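Free repair mornings to return to the old Brataletti shop this fall

11 July 2023

The free repair mornings that brought so many people through the doors of the old Brataletti shop this spring will be back in the fall, the organizers said this week, and this time they will run every Saturday instead of every other one.

That will be welcome news to anyone who stood in line in May with a lamp under one arm and a toaster under the other. The mornings began as a small idea between Evangelia Alexiou and her brother Iraklis, who grew up two doors down from the shop and remember when it sold sewing machines in the front and fixed them in the back. When the long-empty space came up for short-term use last winter, they asked the owner if they could borrow it for a few weekends, put up a handwritten sign, and waited to see who would come.

Quite a lot of people did. By the last session before the summer break, 133 items had been written down in the big green ledger by the door, and 72 of them went home working. A good many of the rest went home with a note explaining which part was needed and where a person might order it, and Evangelia Alexiou counts those as a sort of success too.

"My mother would never throw out an iron," she said. "She would say it was resting. I think of her every time somebody unwraps something from a towel and tells me it only needs a little looking at." 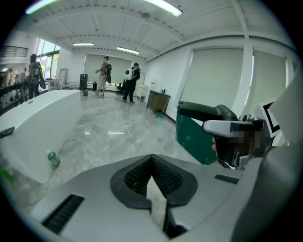

Do people need to book ahead for the fall mornings?

Walk-ins are welcome from nine until noon, though anyone bringing a sewing machine is asked to call the day before so that Kyriaki Stergiou can set aside enough time for it.

Stergiou, a retired seamstress who worked on machines of every age during her years at the Gokon uniform workshop, has become the person most often asked for by name. She takes her time with each one, likes to hear where it came from, and has been known to send the owner home with a packet of the right needles and a firm word about oil. She said she would like to use part of each month's first session to teach basic care, covering threading, tension and cleaning, to anyone who cares to pull up a chair.

Manolis Tzavaras will again be looking after radios and lamps, and Reto Lüthi will be back for clocks and small kitchen appliances. Lüthi moved to town only last year and says he first came in to get his own coffee grinder fixed, then got to talking about the spring inside it and somehow stayed until closing. He has since spent a number of evenings on a wall clock that belonged to a neighbor's grandfather, and he was pleased to report that it now loses only a minute or so a week - which, he said, is better than he does himself.

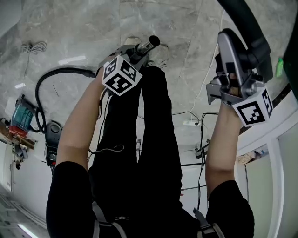 The extra Saturdays will mean extra costs, modest as they are. Spring sessions were paid for out of a jar on the counter and a gift of 200 dollars from the Drelix hardware store, which also let the repairers have fuses, plugs and lengths of cord at cost. Iraklis Alexiou said the store has agreed to do the same again, and that the jar will be back in its usual spot. There is no charge for a repair, and there won't be one in the fall either, but visitors who can manage a dollar or two for parts are thanked very kindly.

The organizers would also be glad of a few more pairs of hands, above all someone comfortable with zippers and someone who knows bicycles, as both came up again and again in the spring and too often had to be turned away. Experience is nice to have but patience will do, and there is always somebody at the next table to ask. A soldering iron, a good desk lamp and a button tin are on the wish list as well, if anyone has one to spare.

A few things still can't be taken: microwave ovens, anything that runs on gas, and anything too heavy for one person to carry in from the street. Tzavaras asks that people bring along the power cord and any loose pieces, even the ones that look as if they couldn't matter, in a bag with their name on it.

Sessions start again on the second Saturday of September. Coffee will be on from half past eight, and Evangelia Alexiou has promised her walnut cake for the first one. Items left behind in the spring can be picked up at the Drelix counter through the end of the summer during regular store hours.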